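Birngate 탁상 정리 데이터 카드

개요
Birngate는 가정과 소규모 사무실의 탁자 위 정리 작업을 다룬 이미지 모음이다. 대상은 탁자 상판, 그 위에 놓이는 철망 선반과 바구니, 그리고 정리 과정에서 옮겨지는 소품이다. 전체 4,000장 가운데 1,172장에 물체 단위 주석이 붙어 있고, 나머지는 장면 단위 태그만 있다. 현재 배포판은 3월에 동결한 목록을 기준으로 한다.

구성
images/ 원본 이미지
labels/ 물체 단위 주석(JSON)
tags.csv 장면 단위 태그
surfaces.csv 상판별 재질 계열, 색조, 무늬 등급
racks.csv 선반 및 바구니 유형표
CHANGES 변경 기록

상판은 모두 14종이다. surfaces.csv의 grain 열은 나뭇결의 뚜렷한 정도를 0에서 3까지로 적는다. 0은 무늬가 없는 단색 상판, 3은 결이 멀리서도 구분되는 상판이다. 같은 상판이라도 조명에 따라 결이 흐려질 수 있으므로 등급은 이미지마다 따로 매겼다. 밝은 목재 상판은 빛이 반사되는 구간에서 색이 하얗게 뜨는 경우가 많다. 이런 이미지에는 glare 태그를 달았으며 색 보정은 하지 않았다.

선반 주석 기준
철망 선반은 받침(tray), 테두리(rim), 다리(leg), 발 캡(foot)으로 나눈다. 철망의 개별 칸은 주석 대상이 아니며, 받침 외곽선 안쪽을 하나의 영역으로 처리한다. 굽은 철사 다리는 꺾이는 지점마다 점을 찍고, 곡선 구간에서는 점 간격을 좁힌다. 가로 철사와 세로 다리가 만나는 곳은 joint로 표시한다. 발 캡은 크기가 작더라도 다리와 합치지 않는다.
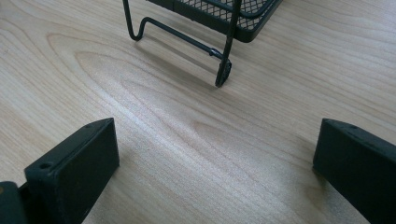
선반이 일부만 보일 때는 보이는 부분까지만 외곽선을 긋고 partial 값을 1로 둔다. 가려진 부분의 형태를 추정해서 채우지 않는다. 그림자는 물체 영역에서 제외한다. 검은 철사와 그 그림자가 맞닿은 곳에서는 경계를 철사 쪽에 붙여 잡고, 판단이 어려우면 uncertain 값을 남긴다. 다리가 상판에 닿았는지 분명하지 않은 경우 contact 값은 비워 둔다. 0으로 적으면 떠 있는 것으로 집계된다.

정리 상태 태그
clear: 보이는 상판에 소품이 없음. 선반이나 바구니는 있어도 된다.
sparse: 소품이 서로 떨어져 있음
stacked: 소품이 겹쳐 있음
mixed: 위 상태가 한 이미지에 섞여 있음

clear는 보이는 범위에만 적용한다. 탁자 전체가 비어 있다는 뜻으로 쓰면 안 된다.

검수
물체 단위 주석은 두 차례 검수했다. 1차에서 외곽선과 부위 이름을, 2차에서 partial과 contact 값을 확인했다. 두 검수 결과가 엇갈린 이미지 40장은 review/ 폴더에 양쪽 주석을 함께 두었다. 학습용 목록에는 들어 있지 않다.

알려진 문제
- 무광 검정 선반의 비중이 높다. 흰색이나 도금 선반에 대한 성능은 따로 확인해야 한다.
- 초기 주석 일부에서 rim과 tray가 한 영역으로 묶여 있다. racks.csv의 merged 열로 걸러낼 수 있다.
- 촘촘한 철망은 축소하면 줄무늬가 생긴다. 긴 변을 절반 아래로 줄이지 않는 편이 좋다.
- 목재 계열 표기는 겉보기 기준이다. 원목과 무늬목을 구분하지 않는다.

이름과 호환성
이전 배포판에서 쓰던 Collico 형식의 부위 이름은 더 이상 읽지 않는다. 변환표는 tools/collico_map.csv에 있다. Skorex 뷰어로 열 때는 부위 색상표를 먼저 불러와야 foot과 joint가 따로 표시된다.

오류 신고
파일 이름과 부위 이름을 함께 적어 이슈로 등록한다. 외곽선 수정 제안은 JSON 조각으로 첨부하면 된다.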